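Speaker notes, evening talk at the Brerstead library, Mar 9, 2026
Impi Koskela
Time: 22 minutes, then questions

**Before I start**

Check the microphone. Speak slowly. Put the water glass on the left side, I always knock it over on the right.

## 1. Hello and why tables

Good evening, and thank you for coming on a Monday. My name is Impi Koskela. I work at Carnutell, where we help people to put their homes in order, and tonight I want to talk only about the table. We will leave the closets and the garage for the second talk in July.

(Ask: who ate dinner today at a table which was fully clear? Wait for hands. Wait longer than feels comfortable.)

When I moved to this country, I rented a small apartment with one table. I ate there, I wrote letters there, I repaired my shoes there. In one evening it became full, and I could not say which thing had started it. I think many of you know this feeling.

## 2. How the things arrive

Main point, say it clearly: things stop on the table because it is the first flat place they meet. You come in with the shopping and your hands are full. The grapes go down, then the mail, then the cloth you used for wiping something yesterday.

Story of Mrs. Grabowska's kitchen (short version!). She had a very large table, and she told me she needed a larger one. We cleared it together before lunch. Under the newspapers we found the sugar bowl she had already bought again, two times. She gave me permission to tell this, and she laughs about it herself.

Do not tell the part about the cat. It takes four minutes.

## 3. Looking at a table in families

(Slide on. Let people look for a moment before I talk.)

Say: please do not clean this table in your head yet. First, look for families. The purple bowl and the orange-red bowl are one family, and the small metal cup can go with them. The grapes belong to the food. The crumpled cloth is for washing.

I would begin with the cloth. It is soft, it takes much room for what it is, and when it is gone the table already looks calmer. After the cloth I take the food, and only then the bowls.
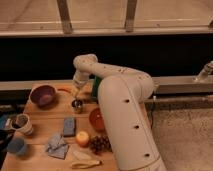 ## 4. The small things with no family

Every table has them. A flat piece of something, a ring, a lid from a box which you do not own anymore. People get tired at this point, and they push everything into a drawer. I did the same for many years.

My advice is to use one bowl, and only one. The small things go in the bowl, and the bowl stays where you can see it. When it is full, you sit down with coffee and decide.

If somebody asks which bowl to buy: none. Use one you have. (At the Nurico fair a man told me he bought 8 bowls after my talk. This was my fault, I did not explain well.)

## 5. Eight minutes after dinner

Explain the habit:

- Carry the food away first.
- Put the cloths in the wash, also the ones that look clean.
- Stack the bowls by size and take them in one trip.
- Wipe the wood along the planks, with a cloth that is almost dry.
- Stop when the time is over, even if one corner is not finished.

The last one is difficult for careful people. I am a careful person and I still find it difficult. But if the work becomes an hour, you will not do it tomorrow.

Families with children: let the child choose one family of things and carry only this. A child of five can be very serious about spoons.

## 6. Questions

They will probably ask about paper and bills. Answer: paper needs its own evening, and I have a sheet about it by the door. There are 300 copies, so please take one for a neighbor also.

They will ask about oil for wooden tables. I am not an expert in this. Say so, and say they should ask in the shop where the table came from.

Thank the library. Collect the cable, I forgot it last time. The room must be locked when I leave, and the key goes back to the front desk.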